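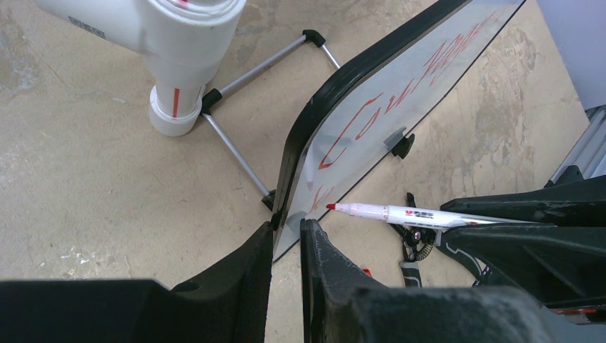 Itziar Benítez wants to know why a rental hall needs a fire door check every month when the landlord already does one a year. Fair question, and I doubt the yearly one is worth much.

Home | Checklists | Halls | Contact

Poltwood hall, exits, 12/11/2018

Rear door: opens fully. Closer is slow — retest in April.
Side door: sticks. Marked "OK" last time, which I don't believe.

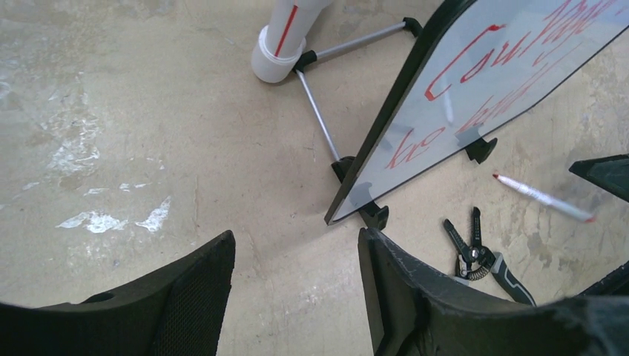
Exit lamps: 2 tested, both lit. The Valten label promises 60 minutes on battery. I got 52.
Alarm panel: no faults showing. Log book blank.

Shares: 2

Comments
Orest Hutsuliak: Who signed off that side door?
Itziar Benítez: Still not sold on monthly.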